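Aušra Urbonaitė has spent 16 years specifying acoustic floors for flats above shops, and she starts with the figure most clients skip. "Impact sound is a separate measurement from airborne sound," she says. "A floor can pass one and fail the other by a wide margin."

Her current job is Ekent, a block of 80 flats in Plullby. The screed there floats on a resilient layer, with a strip at every wall. The strip is where most failures start -- a single mortar bridge will carry footsteps into the masonry.
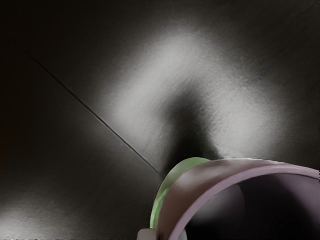
*Dark grey surface with a seam, lit unevenly.*

She tests before the finish goes down and again after. At Ekent the first round, in August, found 4 rooms over the limit. All had pipework cast hard against the slab.

"You cut it out and do it again," she says. "A thicker carpet hides the fault until the next tenant lifts it."

On furniture she is brief. Felt pads help with chair legs and do little for heels.
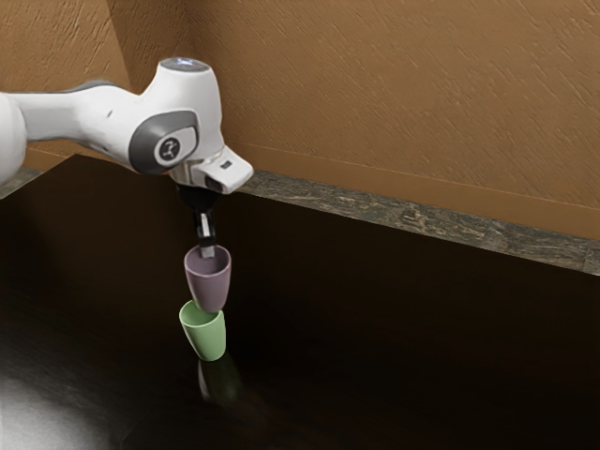
Čierny disagrees on the second test, saying that at up to 1,128 a visit it is money better spent on inspecting the edge strips before the pour. Urbonaitė accepts the price but keeps the test. An inspection, she says, records what was visible that morning; the tapping machine measures the floor as built.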